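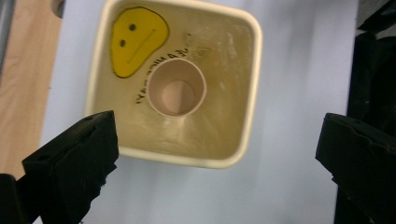 Removing Stains and Odors from Plastic Food Containers
Kitchen Notes – updated 30th June

Most food containers are polypropylene or polyethylene. Both absorb oil, and oil carries pigment and smell into the surface. Treat the oil first and the color second.

Grease film
Wipe out loose residue with a dry paper towel. Apply dish soap undiluted, spread it with a soft sponge and leave it for ten minutes before adding any water. Rinse warm. If the base still feels slick, repeat. Scouring pads leave scratches that hold the next stain.

Tomato and turmeric
Mix baking soda and water to a thick paste, coat the mark and leave overnight. Rinse, then put the container in direct sun for a day or two with the lid off. Turmeric fades well in sunlight. Tomato is slower and may need a second round.

Onion, garlic, fish
Fill with warm water and one tablespoon of white vinegar per cup. Soak for an hour, empty, wash as usual. Never combine vinegar with bleach – the mixture gives off chlorine gas. Crumpled newspaper left inside a closed container for two nights deals with what remains.

Labels and glue
Rub cooking oil into the glue, wait 20 minutes, scrape with an old plastic card. Wash with soap afterward. Acetone will cloud some plastics, so test it on the underside.

Lids
Pull out the gasket, if there is one, and clean the groove with a toothbrush. Dry both parts fully before refitting. Mold in the groove is the usual source of a smell that survives washing.

Storage
Stack without lids. A sealed empty container goes stale within weeks.

Question from Frida Briem in April: does freezing remove odors? It weakens them while the plastic is cold. They return at room temperature.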